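Small Electric Cooking Pots: Questions We Get a Lot

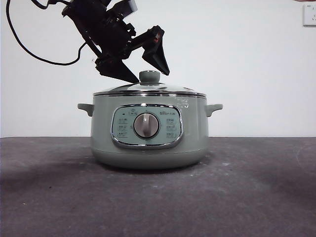

Do I need one if I already own a saucepan?
Maybe not. If your stove works and you don't mind standing at it, a pot with a plug is mostly one more thing to store.

Is it faster?
I doubt it. Ads love to say so, but few of them mention how much water they started with.

Can I lift it by the side handles while it's hot?
Check your manual first. Small handles sit close to the body, and I'd use mitts whatever the box says - let it cool if you can wait.

Can the whole thing go in the dishwasher?
Assume no until the manual says yes. "Easy clean" on a label could mean anything.

The Zostura shop page shows 2,587 reviews. Doesn't that settle it?
It tells you people bought one. Padmavathi Raju read 139 of them for us, and most were written in the first week. I'd look for the ones written after a winter of soup.

Does the color matter?
Only to you. Pale finishes may show drips sooner.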